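Clisstead Moves Shared Tableware to a Single Wash Standard

The town of Clisstead will require every business in its reusable tableware program to wash plates and bowls to one written standard starting in June. The rule replaces a set of guidelines that let each kitchen choose its own water temperature, rinse time and drying method.

The program lends plates, bowls and lids to cafes, school kitchens and event caterers. Items are collected after use, washed either on site or at the Enard Street wash facility, and returned to circulation. Until now a plate washed in a cafe and a plate washed at Enard Street could go into the same crate with no record of how either had been treated.

The new standard was drafted by Meron Negash, who manages the program for the town's public works office. It sets a minimum final rinse temperature, a minimum contact time, a drying requirement and a limit on surface wear. It also introduces crate tags, which record where and when a load was washed.

"The old text said 'hot water' in one section and 'sanitizing temperature' in another," Negash said. "Kitchens read that in different ways, and they were entitled to. The new text gives a number and says where to measure it."

What the standard covers

The standard applies to plastic and ceramic plates and to bowls. Drinking cups are left out for the present. Cups have been handled under a separate contract with Gamex, which supplies and washes them, and that contract runs to its own schedule.

Washing is divided into four stages: scrape, wash, rinse and dry. Scraping must be done before items are racked. The draft had allowed a spray rinse as a substitute, but comments from kitchens with small drains led the office to drop it. Food solids were collecting in the wash tank filters and lowering the spray pressure at the upper rack.

For the final rinse, temperature is read at the surface of the item and not at the machine's inlet gauge. Operators may use a recording thermometer sent through the cycle or adhesive indicator strips that change color at the set point. One reading is needed at the start of each shift, and a second is needed after any machine has been drained and refilled.

Drying is the part that will change most for smaller kitchens. Plastic holds less heat than ceramic and leaves the machine with water still on it. Stacked in that state, plates trap moisture between the foot of one and the face of the next. The standard requires plastic items to stand in open racks until no water is visible on either side, and towel drying is not permitted. Ceramic items may be stacked sooner, provided they are dry to the touch at the foot ring.

Sorting by material and color

Loads must be sorted before washing. Opaque and translucent plates go in separate racks, as the two kinds are inspected in different ways. Wear on an opaque plate is checked under a lamp held at a low angle, which brings up knife marks. A translucent plate is held against a light panel so that stress lines show at the rim.

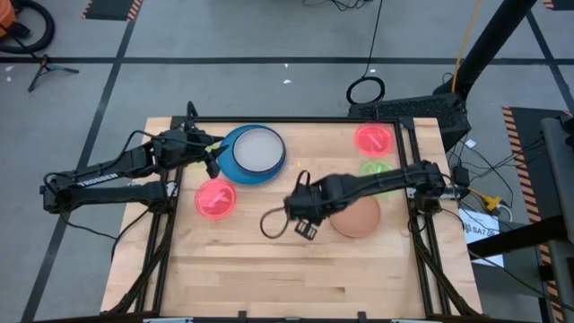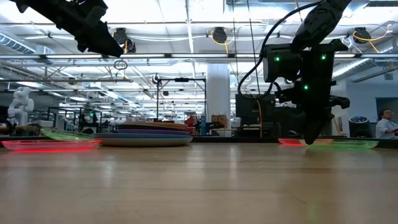
Color stays a matter of choice for each kitchen. An earlier version of the program assigned one color per site to make returns easier to trace. It was abandoned when sites began holding back crates until they had enough of their own color to fill a rack. The crate tags now do the tracing, and mixed colors may be returned together.

Wear limits and retirement

The program will retire plates by condition, with an upper limit on the number of wash cycles. That limit is set at 400 for plastic plates. Ceramic has no cycle limit but must be withdrawn for any chip at the rim or any break in the glaze on the eating surface.

A plastic plate is withdrawn earlier if it has a crack of any length, a cut deep enough to catch a fingernail, or a warp that makes it rock on a flat surface. Staining alone does not count as a fault. Negash said the stain question produced more written comments than any other section, mostly from school kitchens that serve tomato sauce.

Cycle counts are kept per crate. Marking single plates was tested with laser-etched codes, but the codes became hard to scan where plates rubbed together during transport. Under the crate method, a plate that moves from one crate to another takes on the count of the crate it enters. The office accepts that some plates will be retired early or late as a result and will review the method after the first year.

Retired plastic plates go back to Enard Street, where they are sorted by resin type and baled. Plates without a resin mark are baled separately and sold at a lower grade. Ceramic is crushed for use as fill under footpaths.

Inspection schedule

Each site will be inspected twice a year. The inspector will pull 13 items from clean storage, check them against the wear limits and take a swab from each eating surface. A site passes if no swab exceeds the limit and no more than 2 items fail on wear.

A site that fails on wear has until the next collection to sort its stock and return the worn items. A site that fails on swabs must send its loads to Enard Street until it passes a repeat visit. There is no charge for the repeat visit. Transport to Enard Street during that period is paid by the site at the normal collection rate.

The inspection form is a single page and will be left with the kitchen. Results will not be posted at the entrance, although they will be available from the public works office on request.

Equipment and cost

The public works office has 249 open drying racks to lend to sites that do not own suitable ones. Requests will be filled in the order received, with school kitchens first. The racks are coated steel with adjustable dividers and fit the standard crate footprint. They do not fit the narrow crates issued in the first year of the program, which are being recalled.

Recording thermometers are not being supplied. The office will provide indicator strips free of charge through the end of the first inspection period, after which sites buy their own.

Some undercounter machines cannot reach the required surface temperature on plastic. Owners of those machines have three options under the standard: fit a booster heater, change to a chemical sanitizing rinse, or send loads out. The chemical rinse must be followed by a potable water rinse, and its concentration must be checked with test paper at the start of each shift. The standard lists the test paper ranges in an appendix.

The cafe at Cisneros Hall, which ran the draft standard as a trial, kept its existing machine and added a booster heater. Its kitchen reported that the heater made little difference to cycle length but that open-rack drying took up a full counter for most of the afternoon. The final text now allows racks to be stacked two high if there is a clear gap between the tiers.

Comments and next steps

The comment period on the main text has closed. Comments are still open on the appendix covering detergent types, which will be issued separately. The office is seeking data on rinse aids in particular, as residue from some products interferes with the swab test and can produce a false high reading.

Training sessions for kitchen staff will be held at the Enard Street facility at 8 a.m. and again at 3 p.m., after the lunch service. Each session runs 90 minutes and covers racking, temperature checks, wear inspection and crate tags. One person from each site must attend before tags are issued to that site.

Crates without tags will be accepted for the first month. After that, they will be treated as unwashed and sent through a full cycle on arrival.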